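Chapter 3
Induction and Mentoring of Beginning Teachers

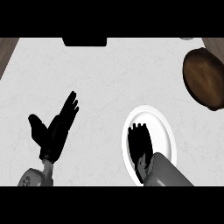
According to a reader of the previous edition, the chapter on induction began too late, at the first day of term, when most of the decisions that shape a beginning teacher's year had been made before then: the timetable, the room, the classes left over after senior staff had chosen theirs. The criticism is accepted, and the present chapter begins at the point of appointment.

3.1 Scope and terms

Induction, as used in this book, is the period between the signing of a first contract and the grant of full registration. It includes orientation, mentoring, reduced teaching load, classroom observation and the assembly of evidence for registration. It excludes the practicum, which is treated in Chapter 2 and takes place under the authority of the university.

A mentor is an experienced teacher assigned to a beginning teacher for the whole of the induction period. A supervisor is the person who signs the registration report. Some schools combine the two roles. The combination is convenient in small schools, but it affects what the beginning teacher is willing to disclose, and its effects are taken up in Section 3.4.

A release period is a timetabled lesson during which the beginning teacher would otherwise be teaching. Planning time given to all staff under the general agreement is not release and should be recorded separately.

3.2 Three patterns of provision

Provision varies by employer. The cases below are used throughout the chapter.

The Prirach district employs its mentors centrally. A mentor there has no classes and visits several schools in rotation. Contact is regular and the mentors are well trained, but they may know little of the particular school, its discipline procedures or its parents.

The Wemura schools appoint mentors from within each school. The mentor teaches a nearly full load and receives 2 release periods in each timetable cycle. Contact is frequent and informal. Much of it takes place at recess and goes unrecorded, a difficulty when the registration report falls due.

Zostatar College, a single large school, uses a mixed pattern. A subject mentor is drawn from the faculty and a general mentor from outside it. The two are expected to meet each term. In practice the meeting is often the first item to be dropped in December, when reports and examinations occupy most staff.

3.3 Load and time

The minimum programme recommended in this chapter is 60 hours of recorded induction activity over the first year. Travel, staff meetings and compulsory safety training are excluded from the total. Observation of other teachers is included, provided that it is followed by a discussion with the mentor.

Hours should be entered in the induction log in the week in which they occur. Each entry gives the date, the type of activity, the duration and the initials of both parties. A written reflection of up to 500 words is attached at the end of each term. Longer reflections are discouraged: they take time away from lesson preparation and are seldom read in full.

Where the beginning teacher is employed part-time, the hours are not reduced in proportion. The work of learning the curriculum, the marking standards and the school's routines is much the same for a part-time as for a full-time appointment. The period over which the hours are completed may be extended by agreement.

Casual and relief teachers present a harder case. A teacher who works in several schools may have no mentor in any of them. The Major Scheme, described in Section 3.5, places such teachers in groups attached to a host school and treats the group leader as mentor for the purposes of the log.

3.4 Mentoring and assessment

The mentor's records and the supervisor's records serve different ends and should be kept in separate files. Notes made during a mentoring conversation belong to the beginning teacher, and may be used in the registration report only with that teacher's written consent.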